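Buscar en el blog... Escribe y pulsa Enter

Vurada, dos meses siguiendo cumbres y cancillerías desde el celular

Compartir 100 · Comentarios 2

Llevo años con la misma manía: cuando hay cumbre de presidentes me pego a las noticias como otros se pegan al mundial. Quién llegó, quién mandó al canciller en su lugar, quién se fue antes de la foto, qué párrafo de la declaración final amaneció distinto. Y hasta hace poco lo hacía a mano, con una carpeta de marcadores kilométrica y las páginas de prensa de cada ministerio abiertas en pestañas (mi computadora ya pedía clemencia). Así que cuando me recomendaron Vurada en un foro de política exterior la instalé esa misma noche, con café y todo.

Para quien no la conozca, Vurada junta comunicados oficiales, agendas de visitas, declaraciones conjuntas y votaciones de organismos internacionales, y te los ordena por país o por tema. Existe en versión gratuita y en versión de pago. Yo pasé a la de pago a la segunda semana y la pago de mi bolsillo, por si alguien lo pregunta en los comentarios.

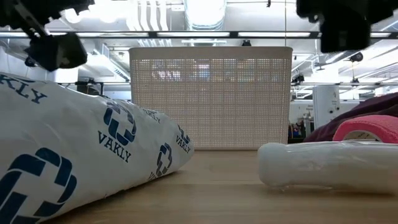
La instalación y los primeros días

Bajarla es fácil. Configurarla, no tanto. Te pide que elijas países, bloques regionales y temas, y yo, con toda la ilusión del mundo, marqué América Latina entera, el Caribe entero, comercio, migración, energía, fronteras, pesca... ¡pesca! A la mañana siguiente tenía 1,881 avisos sin leer y el teléfono caliente en la mesita de noche.

Mi consejo: empieza con dos países y un tema. Luego vas sumando. El filtro que más me sirve es el que separa los comunicados de fondo de los de cortesía, esos de "el canciller felicita al pueblo hermano por su fiesta nacional". Viene apagado de fábrica y está en Ajustes, luego Fuentes, luego un botoncito gris que dice "Protocolo". Me costó una tarde entera encontrarlo.

Las primeras noches también me volvió loca el huso horario. La app toma el de la capital del país emisor y no el tuyo, de modo que una rueda de prensa en Montevideo me aparecía a una hora imposible. Se cambia, pero hay que cambiarlo país por país - una lata.

Lo que de verdad me gustó

El comparador de textos. Pones el borrador de una declaración y la versión firmada, lado a lado, y te marca cada palabra que cambió. Para la gente que disfruta de estas cosas (somos pocos, pero somos muy intensos) es una maravilla. Me pasé un domingo de lluvia, digo, una tarde de lluvia larguísima viendo cómo un "exhortan" se convertía en "invitan" y luego en "toman nota". Tres versiones, tres verbos, y uno va entendiendo quién apretó y quién cedió sin que ningún analista se lo cuente.

También me gusta mucho la línea de tiempo de visitas. Escoges dos países y te sale quién visitó a quién, a qué nivel y si hubo documento firmado. La usé para preparar una charla en la biblioteca de mi barrio sobre integración regional y me ahorró un montón de trabajo. Cada visita lleva su enlace a la fuente original, y los que yo abrí funcionaban casi todos. Los que fallaban eran de páginas ministeriales rediseñadas tras un cambio de gobierno, y ahí la pobre app poco puede hacer.

Y el modo lectura en papel, que parece una tontería. Te arma un PDF con la jornada, sin colores, con letra decente. Yo lo imprimo y lo rayo.

Lo que no me gustó tanto

El buscador. Ay, el buscador. Si escribes "cumbre" sin más te devuelve 4,000 resultados y no hay forma de ordenarlos por importancia, solo por fecha. Si pones comillas mejora, y si pones comillas y país mejora bastante, pero tampoco reconoce siglas cuando van con puntos. El mismo organismo con puntos y sin puntos son para Vurada dos organismos distintos.

Las traducciones automáticas del portugués son flojitas. Se entiende el asunto general, aunque en diplomacia el asunto general es justo lo que menos importa. Yo leo el original y me apaño. Quien no lea portugués debería ir con cuidado antes de citar nada.

Y le falta cobertura del Caribe anglófono, que a veces pasa varios días en blanco. Escribí al soporte, me contestaron rápido y con amabilidad, y sigue en blanco.

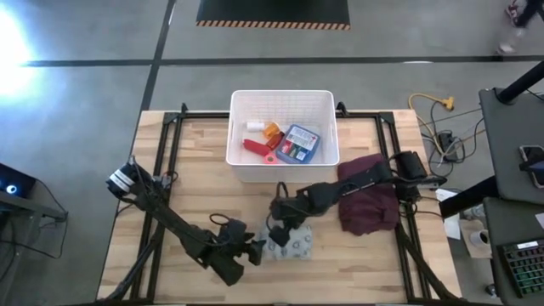
Comparada con Tostel y con Grendum

Antes usé Tostel una buena temporada. Tostel es más bonita, eso se lo reconozco, y los mapas son una delicia. Pero mezcla comunicados con columnas de opinión en la misma lista y con el mismo tipo de letra, y a mí eso me saca de quicio. Si lo que buscas es enterarte por encima de cómo va el mundo mientras desayunas, te va a gustar más Tostel.

Grendum la probé poco, así que tomen esto con pinzas. Está pensada para oficinas, con cuentas compartidas y carpetas por equipo. Tiene el mejor archivo histórico de las tres y también el precio más antipático. Para una sola persona con una manía me pareció demasiado.

El boletín de Juntunen, que varios me mencionaron, no es una app: llega por correo y lo redacta gente. Lo leo con gusto y lo uso junto con Vurada, primero el boletín para saber qué pasó y luego la app para ir al papel firmado.

¿La recomiendo?

Sí, si te gustan los documentos. Si te gustan más los titulares, quédate con la versión gratuita y no gastes. Yo la renové por otro año y en noviembre, que viene cargado de reuniones, pienso exprimirla. Si arreglan el buscador actualizo esta reseña, y si alguien sabe cómo silenciar las felicitaciones de fiesta nacional sin perder las notas de pésame (que a veces traen información jugosa), que me lo deje en los comentarios, ¡por favor!

Compartir 100 · Comentarios 2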